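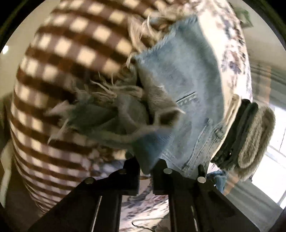 Page last changed: Oct 25, 2022

Workshop > Fabric > Mending > Patching and reinforcing woven cotton

Patching and reinforcing woven cotton

Most failures in cotton clothing and table linen start as thin spots. A thin spot can be held with a backing and a few rows of stitching. Once the yarns have parted, the area needs a patch, and the patch has to be larger than the hole by a fair margin. Hold the cloth up to a window before deciding. Light passing evenly through a wide area means the cloth around the hole is worn too, and the patch should reach past it into sound material.

Choosing the patch cloth

Match weight first and color second. A heavy patch on a light cloth pulls at its own edge and starts a new tear there. A light patch on denim wears through at the same point as the original. Old denim is thinner than it was when new, so a piece cut from another worn garment is usually a better match than new yardage. The back of the thigh on a discarded pair gives the largest sound area. Avoid cutting from the knee or seat.

Checked and striped cloth is useful as a backing on the inside of a garment. The lines of the check show the grain without measuring, and a crooked cut is visible at once. Line up one row of squares with the lengthwise yarns of the garment. For tablecloths and curtains in gingham, the patch has to match the check on the outside as well, so take it from the hem allowance and expect to lose part of a row on each side.

Wash and dry the patch cloth before cutting. New cotton shrinks in the first wash and will pucker the repair.

Thread and needles

All-purpose polyester thread is adequate for everything on this page. Cotton thread takes dye and fades along with the cloth, so it is the better choice where the stitching will show. Use a size 90 needle for shirt and table cloth and a size 100 for denim. Change the needle when it begins to click or skip. The Grokeo cone holds 3,000 yards and fits on a stand behind the machine; the small Plilo spools are easier for hand work but cost more per yard.

Method for a hole or tear

1. Trim loose yarns level with the surface. Do not cut the hole into a neat shape unless the edges are badly frayed.
2. Cut the patch 1 inch past the worn area on all sides. Round the corners.
3. Lay the garment inside out on a flat surface and smooth it with the palm. Do not stretch it. Cloth cut on the bias, or cloth next to a curved seam, moves easily and should be basted.
4. Baste the patch in place. Pins distort heavy cloth and are best kept for light cloth.
5. Turn right side out. Sew back and forth across the hole in the direction of the lengthwise yarns, with rows 4 to the half inch, running each row onto sound cloth.
6. Sew one line around the patch, just inside its edge.
7. Remove the basting and press with steam from the inside.

On twill cloth such as denim, rows that follow the lengthwise yarns hide better than rows along the diagonal.

Fusible web

Web is suitable for thin spots and for holding a patch before stitching. It is not reliable alone on anything washed weekly. Press with a dry iron for 15 seconds, lift, move, and press again. Sliding the iron shifts the patch. Allow the cloth to cool flat before handling.

Cut edges

A raw edge on cut-off shorts will fray with each wash until something stops it. A single line of short straight stitches half an inch above the cut holds the fringe at that depth. Sew it before the first wash and trim the fringe afterward.

Storing scraps

Sort by weight. Shirt cloth, table cloth, and denim go in separate bags. Pieces smaller than a hand are good for pocket corners and belt loops and little else. The mending shelf at the Goviddale workshop takes clean cotton pieces in any color, but no knits.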